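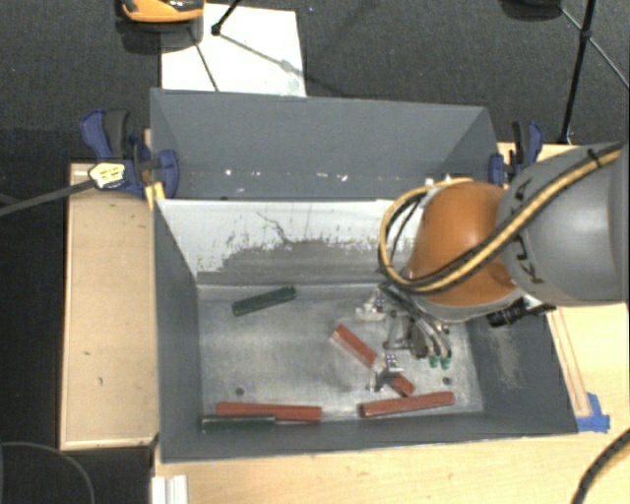

Ada Russo read the first draft of this README and wrote back that the bars are the easy part and the walls are what gets you, and could I please put that up top. So it's up top!

Olta bin picking, student project notes

I'm keeping this page for our robotics club. Olta is our picking project: colored bars in a metal bin, one robot arm (it looks like a KUKA), and a whole lot of arguing about grasp angles. The bars are red or dark green, and they go in any which way, so you get ones leaning on each other and ones flat up against a wall (those are the mean ones).

What you get

800 pick attempts in 14 folders, one folder per session. Every attempt has a still from the fixed camera, the grasp pose we asked for, and a yes/no label typed in by whoever was at the keyboard. Folders 2 and 3 use the old label names, so run the Flimness script on them first or your counts will come out weird.

Known problems

Shiny floor, so glare shows up as fake edges. The scuffed paint on the inner wall fools the segmenter too. About a tenth of the labels haven't had a second look yet, sorry, we ran out of June.

Using it

Go ahead and use it for class or your own club, just mention Olta somewhere. If you train a grasp model on it I'd love to see how it does on green bars, ours is still pretty bad at those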